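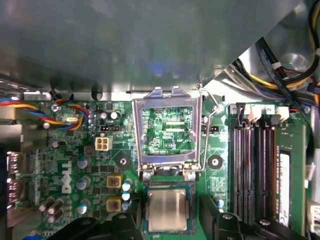
Link decay in the blogrolls of personal blogs

Project report, second-year module in web publishing
Submitted 13th July

1. Background

A blogroll is the list of other blogs that an author keeps in a sidebar or on a separate page. It was once the usual way for readers to move from one personal blog to another. Many blogrolls are still displayed but have not been edited for years, and a reader who follows the links may reach an error page, an unrelated shop or a login form. This report examines what happens to such links and whether an automatic check can sort them well enough to be of use to a blog owner.

2. Material

The links were taken from blogs listed in the Arcombe directory, which covers personal writing, cookery, knitting and local walks. Blogs run by companies were left out. A list of 600 links was drawn up after duplicates had been removed. Links to social media profiles were also removed, as these mostly require an account to view and the checker could not read them.

The list was collected in February and was not changed afterwards, even where a blog owner edited the sidebar while the project was running.

3. Method

The checker is a short script that requests each address, follows any redirects and stores the final address, the response code and the page title. It waits 10 seconds for a reply before recording a timeout. A link that timed out was tried again the next day, as several smaller hosts were slow in the evening.

Each link was then placed in one of four groups: live, dormant, moved or lost. A blog was called dormant if it loaded correctly but its newest post was more than 2 years old. Moved means that the same blog was found at another address. Lost covers error pages and domains now used for something else.

The script cannot reliably tell a moved blog from a domain that has been sold, as both appear as a redirect. All redirects were therefore opened and read by hand.

4. Results

Dormant blogs formed the largest group. Most were complete, with archives and comments intact, and many ended on an ordinary post with no notice of closure. Lost links were more common among blogs with their own domain than among those on free hosting. The likely cause is an unpaid renewal - a free address stays up as long as the host does.

Moved blogs were the hardest to process. The Zornau theme, used by a large share of the knitting blogs, shows no date on the front page, so the date had to be read from the feed. Where the feed was switched off, the newest comment was used instead. This is a weak measure, because readers sometimes comment on very old posts.

5. Limitations

The directory relies on owners adding themselves, so the sample leans towards people who want to be found. Blogs in languages other than English were not included. The repeat check after a timeout was made only once, and a host with a longer fault would have been wrongly recorded as lost.

6. Further work

The grouping step could be built into a sidebar plug-in that marks dormant blogs without removing them. Solanki, the plug-in considered first, stores link addresses but not titles and would need changes to its database table. Grunard stores both and appears easier to extend. Its settings page allows up to 10 links per category, and this limit would have to be raised before any test on a full blogroll.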